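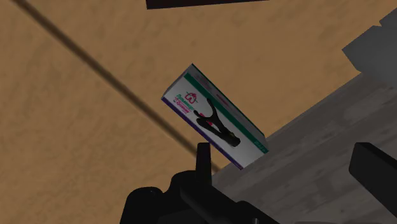

Planning the buy: how a small packing shop is shopping for its first robot arm

The operations manager at Barwood keeps the whole robot budget on a single sheet of paper, folded into quarters and gone soft at the creases. The company packs tea, dry biscuits and small boxed goods for other people's brands, and it has been working up to its first arm for most of a year. She has never bought one before and she's having a great time.

"I thought I'd be pricing a machine," she says. "What I'm pricing is a bench, a gripper, a guard, a bit of floor, a couple of weeks of somebody's attention, and then a machine. I love it. It's like planning a kitchen."

The first line on the sheet is simulation. Before anything is ordered, Barwood pays Utov, a two-room engineering outfit, to build the bench on a computer and run different arms over it with cartons modelled on the ones that come down the line. It came in at 200 hours, spread from autumn through to winter, and she had to argue for every one of them.

"The question I got upstairs was why we'd spend money on a pretend robot. So I brought my laptop to the meeting and put it on the table. You can move a wall! You can swing the arm round to the other side and find out it bumps its elbow, and you haven't bolted anything down yet. After that it went through pretty quickly."

Her favourite part has been learning how much of the trouble sits in the layout. She had pencilled in a bench against the wall, same as the hand-packing stations, with shelving close on one side. Once a modelled arm was standing on it, everybody in the room started asking for more space.
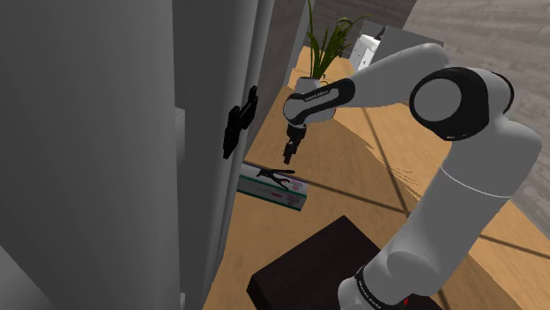
Bench layout in simulation, with a carton and a hand tool below the gripper.

"People look at the reach on the spec sheet and think, great, it covers the whole bench," she says. "But reach on paper is a circle. Your bench has stuff on it. I'd tell anyone starting out to model the clutter too, the plant, the boxes at the back, whatever's going to be there on a normal Friday afternoon. Don't model a showroom."

Then there's the gripper, which gets its own box on the sheet, drawn over twice in pen. Her first draft had one gripper and no spares. The current draft has two grippers, a set of spare fingers and a small allowance for having fingers cut to suit the product. She got the idea from a visit to Odesard, a bottling plant up the highway that put in an arm the year before and was generous enough to let her stand around asking questions for a whole morning.

"They told me the arm was the easy bit to choose. They'd changed the fingers so many times they had a drawer of them. I went home and added a line for the drawer."

A carton sounds like a simple thing to pick up, she says, and she gets quite animated explaining why she budgets for it as though it weren't. A long, low box can be turned any which way. Wide fingers might suit one side and not the other. Something may be sitting on top. Utov's runs let the team try a box at all sorts of angles, and every awkward one goes into a spreadsheet beside the price of whatever might fix it.
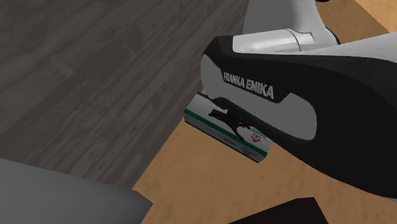 The spreadsheet now has 358 rows, and she's proud of every one. Most of them cost nothing to fix: shift the box, turn the base, come in from the other side. Some 8 of them carry a real price, and those are the ones she takes to the supplier meetings.

The supplier in the running is Öztürkmen, a dealer that sells arms on both purchase and lease. She's leaning toward a lease for the first year with an option to buy, mostly so the shop can find out what it's good at. She asked for the training to be quoted separately and was glad she did, as it had been tucked inside the installation price and covered a single person.

"One person trained means one person who can never take a holiday. We're sending more. I'd cut the nice paint on the guard before I'd cut that."

Does she have a number for when it pays for itself? She does, and she won't share it, although she laughs and says it has moved every time she's sharpened her pencil. What she will share is the order she'd do things in if she were starting again. Measure your cartons first, all of them, including the odd sizes you only see before Christmas. Get the bench modelled. Visit somebody who already has one. Talk to a dealer after that, when you know what you're asking for.

"And leave money for the second month," she adds. "Everyone plans the first day, with the cake and the photos. In the second month you'll want a different table, or a light moved, or one more sensor. Put a line in for it now and you won't have to go back upstairs with your hat in your hand."

The order is due to go in by October. She has already started a fresh sheet for the second arm.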